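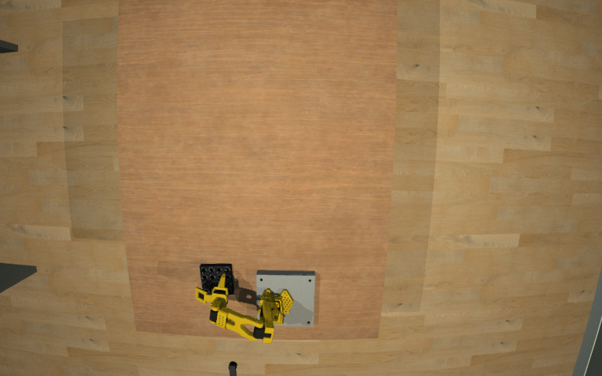
Overhead view, simulated scene: the yellow arm on its gray base plate, gripper over part of the black block.

Fokenel Tabletop Teleop — data card

Version of Thursday, September 7, 2023. Maintainer: Teodor Lunde. Recording and review: Lieselotte Wendt, Farhad Mahmoudi.

Summary

Fokenel contains 175 demonstrations of a small robot arm, controlled remotely by a person in simulation. The operator moves a hand-held leader arm, and the simulated arm follows its joints. We recorded the data to train policies by imitation, and we share it so that other groups can compare their results with ours.

Contents

Each episode is one folder with the video from above, the joint positions, the gripper opening and the leader commands. Commands and video are both stored at 30 steps per second. The longest episode has 1156 steps. Episodes which the operator stopped by himself are kept, with the flag "aborted" in the episode file.
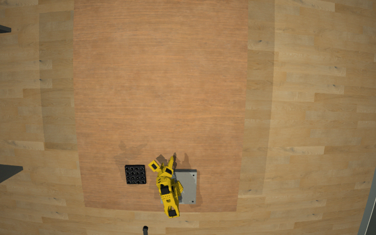 Same camera, other arm pose. The black tray with its four rows of four recesses is left of the arm.

Known problems

The gripper hides a part of the tray in some poses, so please do not use the overhead video alone to decide if a grasp is good. Shadows move together with the arm — a model can learn from them, and we did not test how much. In 15 episodes the leader commands come one step late against the video. They are listed in late.txt and we plan to correct them in October.

Splits

There is only a training split. For evaluation we reset the scene with new seeds, see the script in the eval folder.

Contact

Please open an issue, or write to Teodor if the files do not unpack. Questions about the leader arm go to Farhad.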